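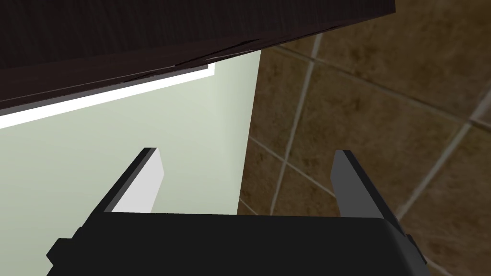

A morning among the simulated kitchens

Shaimaa Soliman had put the kettle on before I'd got my coat off, and she was already apologising for the biscuits. It was the April open day at Tarnitz, where she looks after the household simulations, and visitors were drifting in and out with their children (one small boy asked if the robot was allowed pudding).

"People come expecting metal," she told me, turning the big screen so that I could see it properly. "Then they find out that the house and the robot are all drawn by the computer, and they're a bit let down for a minute or so. After that we can't get them to go home!"

She has 190 houses in her collection, and she talks about them the way my aunt talks about her allotment. Doors are her great subject. "You and I never think about a door. You've got your shopping in one hand and you just go through. For the robot there's a handle to find, and a whole body to bring along behind the arm."

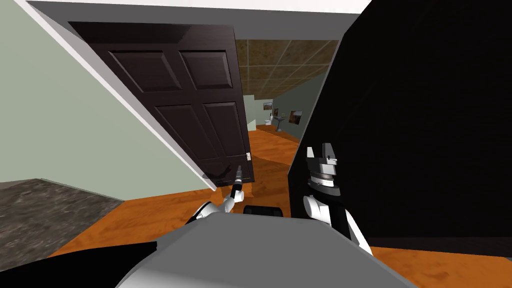 I asked whether she ever grew tired of watching. She laughed and said that she had sat through 1,073 runs over the winter, most of them with a cheese sandwich. "My husband thinks I'm viewing property. I do get fond of some of them, and I get cross about the wallpaper in others."

By then a family from the village had come in behind us, so she gave up her chair to the grandmother and went to find more cups.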